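Sports Betting Chat > Football > Is the Beteston accumulator offer worth bothering with?

offside_again
Dramivby have an offer on for the Beteston match: stake on a four-leg acca, and if one leg lets you down you get the stake back as a free bet. I've read the terms twice and I'm now less sure than when I started. Anyone used it?
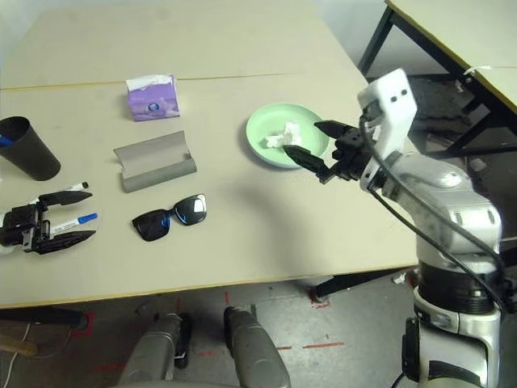
The bit that bothers me is the free bet lasting 7 days. We're in July. What am I meant to put it on, pre-season friendlies?

marrowfat
Used it last month. One leg lost, free bet turned up by teatime, and I lost that as well. Smooth service all round.

Order I'd do it in:

1. Opt in first. They won't backdate it, however nicely you ask.

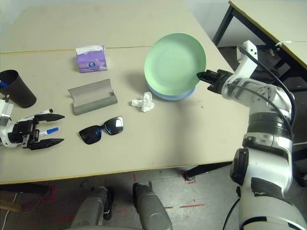
2. Check the minimum price on each leg. My home banker was too short and didn't count.

3. Leave cash out alone, it cancels the offer.

tinpot_terry
Don't agree with any of this. Four legs is four lots of their margin. I kept a record of my accas last season: 108 placed, 88 lost. Singles or nothing. 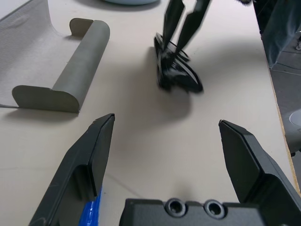 Photo: Femik

And before anyone says it, yes, the 20 winners were lovely. They paid for part of a curry.

marrowfat
Terry, you placed 108 of them. You're hardly the voice of restraint.

tinpot_terry
I'm the voice of experience. It cost enough.

halftime_bovril
Somewhere between the two of you. If you were doing the acca anyway, take the refund. If you're only doing it for the refund, they've got you - same as the free pie that comes with a season ticket. 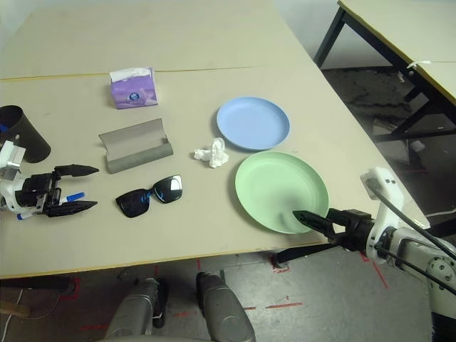

I'd also leave Beteston out of it. They've got 2 strikers fit, and Huamán are a better side away from home than the odds suggest. I'd want the draw on my side.

offside_again
Beteston were the only leg I was confident about.

tinpot_terry
Mate.

offside_again
Fine, small single on the draw. Will report back, unless it loses.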